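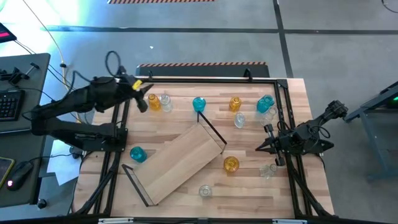
Catalogue page 169

Vumwood - railway and sawmill puzzle game for PC

Vumwood is a puzzle game about moving timber out of a very wet valley, and if you are the sort of person who likes to sit down with a cup of tea and a problem that won't quite come right, we think you will get on with it very well. It was made by Grerik, a small studio whose founders, Stijn Van Hecke and Eifion Humphreys, also built the level editor that comes with it (more on that further down, as it deserves a bit of room).

You begin with one saw, one short stretch of track and an order for planks. The logs arrive at the top of the hill, the buyers are waiting at the bottom, and everything in between is up to you. Early valleys are gentle and can be finished in a few minutes. Later on the ground gets soft, the river floods the lower sidings every so often, and you find yourself wondering why you ever put the points so close to the bridge!

Money matters a good deal. Each valley gives you a fixed budget, usually 2000 or 3000 crowns, and track on a slope costs more than track on the flat. You can borrow from Dimitriou, the grumpy banker who lives at the station, but he wants his money back before the last train leaves and he does not forget. Many players get through the whole game without going near him. Others owe him something from the second valley onwards and seem quite happy about it.

There are 201 valleys in the full game, grouped into regions. The Gakis region is the one people write to us about most. It is all steep sides and narrow ledges, and the trains have to change direction several times on the way down. If you get stuck there, you can skip up to three valleys and come back to them later - the game keeps your half-built track exactly as you left it.

The level editor opens once you have finished the first region. It uses the same tools as the main game, with a few extra for shaping the ground and setting the weather, so there is very little new to learn. Finished valleys can be saved as a small file and sent to a friend. A valley has to be solved by its maker before it can be shared, and we would ask you not to be too cruel with the floods.

The music is mostly accordion and fiddle, played quietly, and it can be switched off without losing the rain and the sound of the saws, which several of us prefer in the evenings. Colours for the signals can be changed in the settings menu, text comes in three sizes, and the whole game can be played with the mouse alone. There is no timer unless you turn one on.

Genre: puzzle, building
Studio: Grerik
Players: one
Controls: mouse, or mouse and keyboard
Supplied as: download
Internet connection: needed for the download only

The price includes the editor and all regions. The free trial has the opening valleys and carries your progress over if you buy the full game afterwards, so do start there if you are unsure.

Page last updated 2026-02-09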